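9/19/24

**A talk with the owner of Bollari, a small toy repair shop**

She opened the shop with 500 dollars and one table. Before this she worked 2 years in the office of Flasteck, and she says she did not like the chair or the phone. "My hands were sleeping," she told me.

People bring her trains, dolls, music boxes. The oldest customer is 90 and came with a bear from his childhood. "He waited outside on the bench until I finished the ear. I told him to go home, but he stayed."

I asked about prices. She does not charge for looking, only for repair, and small pieces like a wheel or a block she often gives for free.

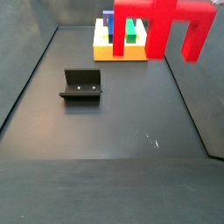

## What comes in October

In October she will move to a bigger room on the same street. She wants to teach an evening class there, and 61 people already wrote their names on the list. "I have only eight chairs," she said. "So we will make groups."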